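Home | News | Campaigns | Members | Jobs and Call-outs | Contact

3 min read

Wanted: shop and cafe owners to check the council's sums

The Mulcahy Traders' Association is looking for 16 small business owners to take part in a review of commercial property charges on the main street and the lanes behind it. You need to rent or own your premises, be trading now, and be willing to show us your bills.

Let me be plain about why we're doing this. In October the council put out a leaflet saying the "typical" shop would be better off under the new charging scheme. I have read it four times and still can't find out what a typical shop is. There's no floor area given, no rent, no street. The consultant's report it relies on was done by Dultemo, and when Khrystyna Vakulenko asked them for the working she was sent the leaflet again.

It may be that the council is right. If so, the bills will show it and we'll say so in print. I have my doubts. My own charge went up 11 per cent and I'm in a shop you could cross in a few steps.

What we'd ask of you

You would give us copies of your last two property charge notices and your lease, if you have one. Then there's a sit-down interview, which takes an hour, and a short cost diary kept for six weeks. The diary is a paper one. We looked at an app and most of us wouldn't have filled it in. 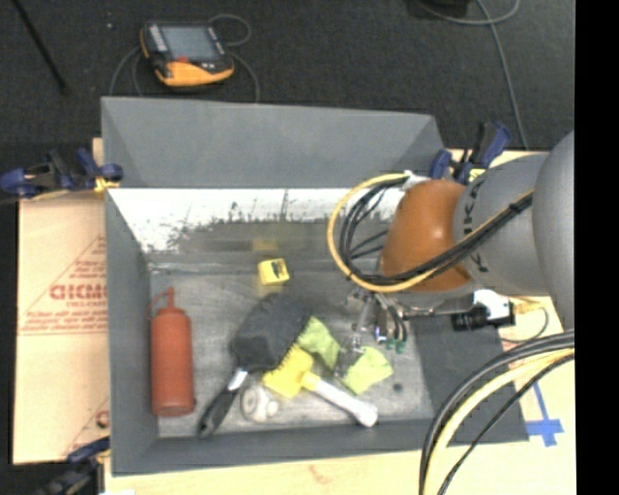

The diary is where I expect the arguing to start. Councils and landlords like to talk about turnover, as if money through the till were money in the pocket. We want the dull costs that come out before any charge is paid: power, insurance, bin collection, card fees, and all the small gear a food business goes through. A red squeeze bottle and a long-handled black brush or spatula don't look like much on their own, but put a year's worth of that sort of thing next to a rates notice and the margin gets thin in a hurry. Write it all down, even the items that seem too petty to mention.

Who we're after

Food, retail, repairs, hairdressing, whatever you do. We'd like a few upstairs tenants as well, as they were left out of the last survey altogether. You don't have to be a member of the association. You don't have to agree with me either, and if you think the new scheme is fair I'd like you in the group more than most. Chain stores and franchises have head offices to speak for them and aren't eligible. Neither are sitting councillors or their partners.

What you get

A payment of $100 when the diary is handed in, and a copy of the findings before they go to the council. I won't promise it will bring your bill down. We were promised that in the last round of consultation and all we got was a second round of consultation.

Your papers will be seen by two people, Subira Mollel and Prys Morris, who are doing the figures. Names and addresses come off before anyone else looks, me included. Everything is returned or shredded at the end, your choice.

How to put your name down

Leave a note with your name, trade and phone number at the association office, or ring and ask for Subira. She'll want to know how long you've been at your address and whether your landlord passes the charge on in full. Names close on October 22, 2020. If we get more than we need, we'll pick for a spread of trades and streets, and keep the others on a reserve list.

Peadar Scanlon
Mulcahy Traders' Association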